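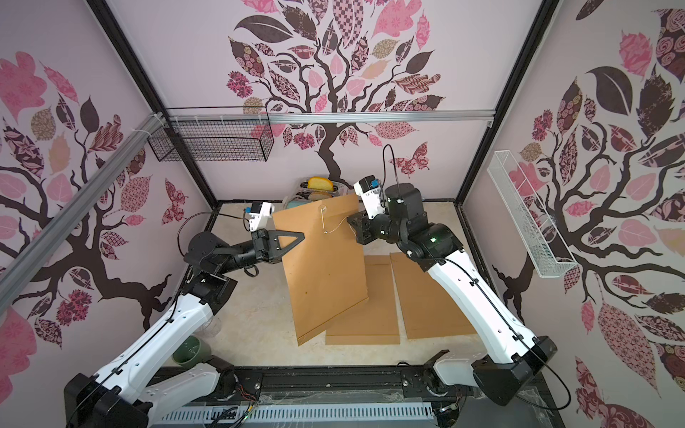
Sobre de papel kraft en vertical, con otros dos tumbados en el suelo de la zona de trabajo.

Incidencia 1000: el cierre de hilo y botón se suelta en los sobres kraft
Abierta por: Veronika Fankhauser
Área: preparación de envíos, Notdale
Artículo: sobre kraft con hilo y botón, proveedor Baumgartner
Prioridad: media
Estado: resuelta, pendiente de pedido

Descripción
Desde que empezamos el lote nuevo, parte de los sobres llega a Edero con la solapa abierta y el hilo colgando. El contenido no se ha perdido, pero el cliente pide que vengan cerrados. Del lote anterior no tenemos ninguna queja. En la última entrega contaron 17 abiertos.

Comprobación 1
Revisados los botones. Están bien remachados y giran poco. Se descarta el botón.

Comprobación 2
Medido el hilo en varios sobres de los dos lotes. El del lote nuevo tiene unos 33 cm, igual que el anterior. Se descarta la longitud.

Comprobación 3
Preguntado al turno cómo cierran. Una parte da una sola vuelta al botón de la solapa y deja el resto suelto. La instrucción de Dirside dice en ocho: botón de arriba, botón de abajo, y otra vez, acabando siempre abajo. La hoja no estaba colgada en el puesto.
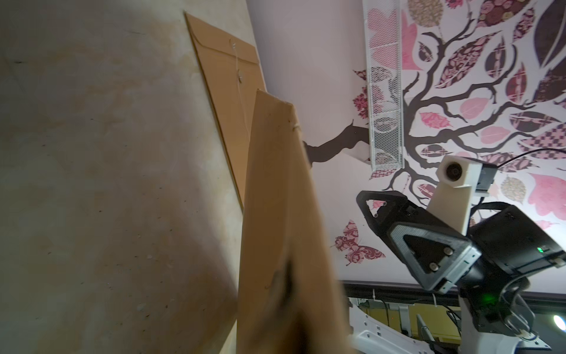
Hilo en el botón de la solapa y segundo botón más abajo, en el sobre del fondo.

Comprobación 4
Cerrados varios sobres en ocho, con el contenido habitual, y agitados dentro de la caja de envío. Ninguno se abrió. Los cerrados con una sola vuelta se abrieron casi todos. El hilo nuevo resbala algo más que el antiguo al tacto, así que una vuelta que antes aguantaba ahora no aguanta.

Solución aplicada, 18 de mayo
Colgada la hoja de cierre en el puesto. Los sobres ya preparados se repasan antes de salir: dos pasadas en ocho y el cabo metido debajo de la última vuelta. No apretar hasta arrugar la solapa.

Pendiente
Preguntar a Baumgartner si ha cambiado el hilo y si puede servir el anterior en el pedido de agosto (1000 unidades). Si no puede, se mantiene el modelo actual con el cierre en ocho.

Nota de V. Fankhauser
Recibida la siguiente entrega en Edero, todos cerrados. Dejo la incidencia abierta hasta que conteste el proveedor.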